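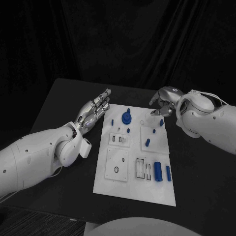
Last edited Nov 17, 2021

I spent the summer sorting my grandfather's letters and I'm going to put down how I did it. Thread.

There were 3,510 pages in 53 shoeboxes. He worked for the Temba ferry line and wrote to my grandmother from every stop.

I started in July by sorting on postmark. Bad idea. Half the envelopes held the wrong letters.

So I went by the paper. He bought the same blue pads until he moved to Fomcombe, then switched to lined sheets. That gave me two piles and a date to work from.

Oduor Mbwambo told me to pull the staples before scanning. Do this. The rusty ones tear the page if you fold it back. A dull butter knife works better than a staple remover.

Scan at 600 dpi if the ink is faded. It's slow. For clear ink I went lower and can read it fine.

File names: year, month, first three words of the letter. I tried numbering them and lost track by the second box.

My aunt Akinyi Gachanja read the parts in Swahili over the phone. I typed while she talked. We got through six letters on a good evening.

Most of it is weather, engine trouble and what he ate. There is a long argument about a sewing machine that runs through two years. I still don't have the letter where it ends.

If anyone has family papers from the Fomcombe office, send me a message. I'm looking for anything signed by Obadia Muriithi, who shared a cabin with him.

Next I'm doing the photos. Most have no names on the back.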